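Review: Kenex hand-held teaching gripper, two months in
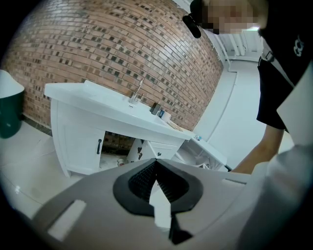 The Kenex at a bathroom vanity, seen from its own camera.

Posted March 18, 2019

We bought the Kenex in January to replace a remote-control setup that was wearing everyone out. With the old kit you sat at a desk with two joysticks and drove the arm through each job over a video feed. Opening one cupboard could take a few minutes. With the Kenex you hold the gripper yourself, squeeze the trigger, do the job, and the recording goes to the robot as a demonstration.

I've used it mostly on household work: doors, drawers, bottles, wiping down. Bathrooms and kitchens, in other words.

Setup

Charging and pairing were simple. Calibration was not. The printed guide skips a step (you have to close the jaws fully before you start the tracking software) and I lost most of an afternoon to it. The version on the Wovstead site has been corrected, so download that one and throw out the paper.

In use

It's comfortable for short stretches. By the end of a long session my wrist is sore, and the trigger spring is stiffer than it needs to be. I'd take a lighter spring over any other change.

The black rubber pad is the best part. It holds small bottles well, and cabinet handles don't slip once you learn to come at them square. Thin flat things are harder. Picking a cloth up off a benchtop took me a lot of practice, and I still fumble it.

The camera view is wide, and the gripper body fills the bottom half of it. That bothered me at first. I've stopped noticing, but you do have to hold the tool back a bit if you want the whole job in view. Glossy tiles and white benchtops are a problem for the tracking. In one bathroom it dropped out over and over until I turned off the light above the mirror. Brick and patterned surfaces give it no trouble.

Recording

Our best day was 133 demonstrations, of which 108 were usable. On the joysticks we were happy with a quarter of that. We have 3,382 saved so far. The file names are long and the software won't let you change them, so keep a notebook.

The robot learned to pull a drawer open from our recordings without much fuss. Cabinet doors have been slower – it gets hold of the handle and then pulls straight back instead of swinging with the hinge. I put that down to my early demonstrations, which were rushed. The newer ones are better.

Compared with the Fodix

I had a Fodix on loan for two weeks. It's lighter and the trigger is nicer, but the jaws don't open as far and the grip pads are hard plastic. For bottles and handles I'd stay with the Kenex. If you only do light bench work, try the Fodix first.

Spare pads come from Chung and took nine days to arrive. Order a pair with the tool.

Four stars. It loses one for the trigger and the printed guide.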